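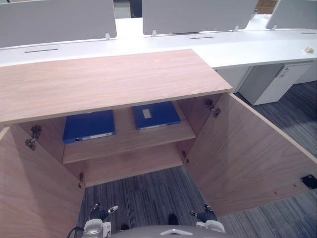
Dollbridge Postcard Club / Members' Blogs / Cataloging Team

The cabinet is finally up for business, and I'm so happy with it! Two doors, one shelf, a nice pale oak color that goes with the gray carpet better than I'd hoped. For now the only things in it are the two blue binders, lying flat on the shelf, and the whole bottom compartment is free. Free! After years of shoe boxes I keep opening the doors just to enjoy all that space.

The binders hold our lists (the cards are still at my place). We passed 1,000 entries back in April and the list now stands at 1,193, with 39 from the Štefanec album alone, and those are gorgeous, all harbors and hotel fronts and tiny handwriting. I want them in the bottom half, upright, in order of place. The Talby cards can go next to them, and then the Flurnura ones if there's room, which I think there will be.

The doors swing wide enough to lift a binder out without bumping your knuckles. I do love a door that opens all the way.

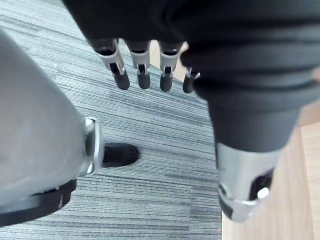 One reader wrote after my last post that binders should stand up, never lie flat, or the pages start to creep and the rings go crooked. Fair point! Mine have been flat for ages and the rings still close fine, but with so few on the shelf they'd only topple over. I'll try a pair of bookends and report back. Next up is sorting the Talby cards, and I've already bought the dividers.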